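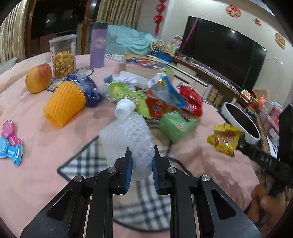
Aarne Vuorinen wrote in the margin of last year's handout that a gripper which reports success and holds nothing is worse than one which drops things on your foot, and he would like it known that he still thinks so. He gets the first paragraph this year. The rest of you may use the margins.

Robot Handling, Session 6: The Empty Grasp
Notes to go with the lecture of Friday, September 20, 2024

Read before the lab. The slides have the sums; these notes have the embarrassment.

1. What went wrong at Dradham

The Dradham packing cell picked fruit sleeves, the netted foam sort, and put them in a tray. It used a Danko two-finger gripper and decided whether it had hold of something by looking at how far apart the fingers had stopped. Fully closed meant a miss. Anything wider meant a grasp.

This worked nicely on the test blocks. A foam sleeve squashes down to next to nothing, so the team moved the threshold to let the thin grasps through. Then the finger pads wore, a scrap of foam stuck to one of them, and the fingers never quite closed again. From that point every pick was a success. The log for the night shift shows 344 of them in a row. The tray was empty in the morning.

No alarm was raised. The Griltora logging screen was green throughout, and a green screen is rarely looked at twice.

2. Why soft things are awkward

A rigid object pushes back. Foam mesh gives way, bunches up, and lets the fingers travel almost as far as they would in thin air. It also drapes, so a sleeve held by one fold can catch on whatever is next to it and bring that along too. Bags and wrappers have the same bad manners, with the addition of shine, which upsets depth cameras.

For the lab you need these terms:

Empty grasp: fingers closed, nothing held, success reported.
Partial grasp: held by an edge or a fold, likely to be lost in the move.
Passenger: a second object carried off with the first.

3. The repair, and the repair of the repair

The first fix was to squeeze harder. Motor current went up, the reading was clearer, and the sleeves came out flat. The second was to check twice, once at the pick and once after lifting, using a camera that looks at the fingers. That one stayed. They also added an empty close every 20 cycles: if the fingers stop short with nothing between them, the cell halts and somebody cleans the pads.

Skoleck, who wrote the original threshold, has asked me to say that it was marked "temporary" in the code. It was. It had been temporary for two years.

4. For the lab

Run 50 picks on the foam sleeves with the finger-gap check alone. Write down what the gripper claims and, in a separate column, what is in the tray. Do not fill in the second column from the first. Last September one group did, and their agreement was superb.

Keep hands clear of the linkage while the power is on. The joints pinch, and the force limit doesn't cover them.

Write-up: two pages, due before Session 7.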